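Workshop Notebook, Bench Automation Trial
Keltenholm site, Building 2
Entry dated 2022-07-19
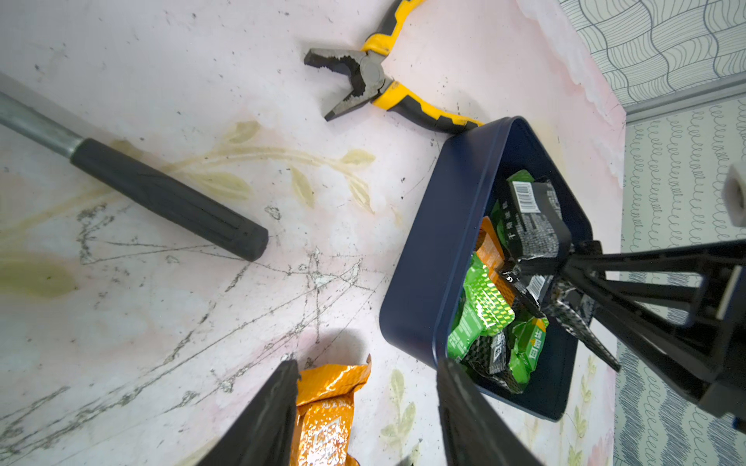
Photo: Keltenholm workshop, wrist camera, bench 5

Purpose of entry

To record the state of the bench automation trial at the end of its second stage, and to set down what has changed in the duties of the people assigned to the workshop. Technical settings are held in the Hernik log and are not repeated in full. Comments may be added at the foot of the entry, initialled.

Bench and materials

Bench 5 continues in use for mixed-item work. The marbled pink and white top has been kept. Its surface is heavily scratched and scuffed, and the painted leaf and branch pattern is now faint. A request to replace the top was considered and deferred until October, on the grounds that a fresh surface would require the detection thresholds to be set again during the trial.

Items on the bench in this session included the pliers with yellow and black handles, a second long-handled tool with a black grip, and wrapped snack packets in the dark blue container. The packets are of mixed colour and finish. The green foil continues to be the most troublesome, as reflections from the overhead lights shift when the wrist turns. Matte packets are found more consistently.

The pliers are to be treated as an obstacle in packet runs and as a target in tool-return runs. This distinction was not written on the run sheet before today and has been the cause of two restarts. Thu Hà has amended the sheet. The earlier version should be discarded, including the copy taped inside the cabinet door.

Session record

Runs began after the morning safety check and continued until the midday changeover. The session plan called for 40 picks from the container. All were attempted. The arm completed 33 without assistance and 7 were stopped by the attendant or by the controller.

Of the stopped picks, 5 were attributed to the fingers closing on more than one packet. The remaining 2 were attributed to contact with the container wall. No item was recorded as lost to the floor. The controller did not report a fault in any case.

Approach angle was reduced after the first stopped pick and left at that value for the rest of the session. The change appears to have helped near the middle of the container. It is too early to say whether it helps in the corners, where the packets tend to stand up against the side.

One orange packet on the bench was found to be torn open at the crinkled end. The time of the damage is not known. Damaged packets are to be withdrawn from the count and replaced from stock before the next session. They are not to be eaten.

Grip force was left at the Mostard default. There is a view among the day staff that the default is too firm for foil. There is another view that lowering it will only produce slips. A comparison at two settings is to be run before either view is entered as a finding.

Changes to duties

The workshop previously assigned one person per bench for sorting and repacking. Under the trial, one attendant is responsible for two benches and carries out the following work: loading the containers, clearing the bench between runs, responding to stops, and completing the run sheet. The attendant does not sort by hand while the arm is live.

The effect on the day is considerable. Sorting by hand was continuous and allowed conversation. Attending is made up of long quiet periods with short interruptions, and several staff have reported that they find it more tiring than the work it replaced. This has been raised with the site office. It should be recorded as a condition of the work and not as a complaint by any individual.

Staff have also noted that they no longer know the stock as well as they did. When packets passed through their hands, a short carton or a poor seal was noticed at once and reported to the supplier. The arm does not report either. A hand check of one carton per delivery has been put back on the duty list for this reason, and will remain there whatever the outcome of the trial.

On the favourable side, wrist and shoulder strain reported at the morning meeting has fallen. Two members of staff who had been moved to light duties have returned to full hours as attendants. The stools from the old sorting line have been brought over to bench 5, although they are too low for a clear view of the container and need to be exchanged.

No position has been removed as a result of the trial. The site office has confirmed in writing that this will hold until the October review. It has not given an undertaking beyond that date. Colleagues asking about later arrangements should be given that answer in those words and referred to the office for anything further.

Training

Attendants are trained in half-day blocks at the bench. Thu Hà has taken the first group through the stop procedure, the restart procedure and the safe clearing of the fingers. The second group will begin once the Lund guarding has been inspected.

It was observed that new attendants tend to reach in to correct a packet before the arm has come fully to rest. The green lamp shows that the run has ended. It does not show that the arm is isolated. The key must be turned and removed before any hand enters the working area. This is to be stated at the start of each block and shown, not only read aloud.

Attendants have asked for authority to change the order of picks when they can see that a packet is badly placed. At present they must either stop the run or let it fail. The request is reasonable and has been passed to the Hernik group with our support. Their first reply was that the controller can accept it, but that the screen would need a new page.

The run sheet itself was criticised by most of those who have used it. There are too many boxes for causes and none for plain remarks. A blank space has been added at the bottom. The remarks received so far have been more useful than the boxes, in particular on lighting, and on the noise the fingers make shortly before a poor closure.

Matters outstanding

Exchange of the stools at bench 5. Order placed, no delivery date given.

Grip force comparison on foil packets. Use the same container and the same lighting for both settings.

Blind or diffuser for the overhead light nearest the container. Ask the building office whether the existing fitting can take one.

Tool-return runs with the pliers. These have not been started on the amended sheet. The handle colours are found easily, but the jaws are to be kept away from the container side during placement.

Written guidance on breaks for attendants. The current guidance was drafted for hand sorting and assumes that staff can pause whenever they choose. An attendant covering two live benches cannot. Cover must be named on the rota before the start of each session.

Spare finger pads. Two pairs remain in the drawer marked Mostard. Reorder when one pair remains.

Added after changeover

The afternoon attendant asks that the container be set squarely on the bench at the start of each run. Tape marks have been suggested. These should be placed outside the camera's search area, or the controller may take them for packets, as happened at bench 2.

Amended run sheet is now in the tray. Old copies removed from the cabinet and from the clipboard at the door. One may still be in the van.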